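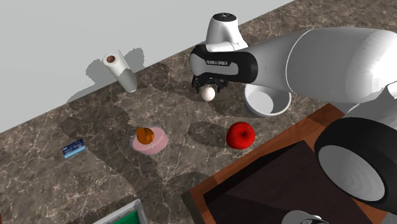
Testing grippers before buying them

The automation group at Hultirow, a contract packer of chilled breakfast boxes, has spent the spring comparing ways to pick up food. Most of the comparing was done in simulation. The group's lead engineer agreed to talk about it on the condition that we left names out, as the company has not yet placed an order.

We met on a Friday in June at the plant in Flundville. The engineer had a laptop open on a lunch table and a notebook with a rubber band around it.

The job sounds simple. A box gets a piece of fruit, a baked item, and an egg, and somebody on the line puts them in. Hultirow wants an arm to do part of that work on the early shift, which starts at 5 a.m. and is hard to fill.

"We started with the hand," the engineer said. "People always want to talk about the arm first. The arm is the expensive part, so I understand it. But most arms in that size can reach the box. The hand is where we lose product."

The group looked at 2 candidates. One is a plain parallel gripper with two fingers that close toward each other, modeled in the simulator on a Franka arm. The other is a soft gripper with four air-driven fingers from a small supplier called Koo. Each was given 400 simulated picks, divided among the same kinds of objects, with the starting positions shuffled between tries.

Why simulate at all, when eggs are cheap?

"Eggs are cheap. Cleaning up isn't," the engineer said. "And I can run the simulator overnight. I come in, get coffee, and there's a table of results. On the bench I get maybe an hour before somebody needs the bench."

The simulated counter is a kitchen counter, and it has more on it than the line will ever have. Besides the egg there is an apple, a small baked item on a plate, a bowl, a tray, a roll of paper towels, and a flat card. The engineer said the group took a kitchen setup that came with its simulation package, Ramcombe, and left it alone.

"I thought about building our conveyor. That would have been two weeks of drawing brackets. The kitchen was there already, and the clutter is useful. If the camera software mixes up a white egg and a white bowl, I want to find that out now."

It did mix them up. In early runs the bowl and the egg were merged into one object when the egg lay close to the rim, and the arm went for a point between the two. The group fixed most of it by adding a second camera view from the side. Shadows were the other problem. The light in the simulator comes from above and gives hard edges, and the arm throws a large dark shape across the counter when it moves in. One version of the software treated the edge of that shadow as the edge of the tray.

"We softened the light for a day and everything looked great," the engineer said. "Then I put it back. Our line has overhead lights too, and I don't get to soften those."

On the egg, the two-finger gripper did better than the group expected. The fingers close slowly and stop at a force limit, and once that limit was set low enough the simulated egg stayed under the stress value the group had chosen as a crack. The soft gripper was gentler but less sure of its position. Several times it took hold too high and the egg tipped out on the way up.

The apple went the other way. It is wider and heavier, and the two-finger gripper had to open nearly all the way. If the arm came in slightly off center, a fingertip landed on top of the apple. The soft fingers wrapped around it without much trouble.

Baked items were poor for both. The simulator treats them as solid objects, and the engineer does not trust any of those numbers. "A real bun gives. It has a glaze that sticks. I wrote the results down, and then I wrote 'ignore' next to them."

The card was never meant to be picked. The group tried it anyway, late one afternoon, and neither hand could get under it. The engineer would like to see the same test with a suction cup, but Hultirow has no use for one at the moment.

After simulation came the bench. The group borrowed both grippers and ran 207 real picks, fewer than planned, because the loan on the soft one ended early. Results for eggs and apples followed the simulation fairly well. The biggest difference was in time. Air lines take a moment to fill, and the simulator had the soft fingers closing instantly. Each real cycle with that gripper took 700 milliseconds longer than the model said.

"That matters at our speed," the engineer said. "It doesn't rule it out. I should have put the delay in from the start, and the supplier would have given me the number if I'd asked."

Asked which gripper Hultirow will buy, the engineer went back to the notebook for a while. The current preference is the two-finger hand with wider, padded fingertips, which would be made in the plant's own shop. A set has been drawn and is being run on the apple now. If the padding picks up grease from the baked items, the tips will have to come off for washing at every break, and the sanitation crew has asked to see how long that takes before anyone signs for anything.

The controller is a separate decision. The group has kept the one supplied with the arm for all its bench work and plans to look at alternatives in the fall, after the fingertips are settled.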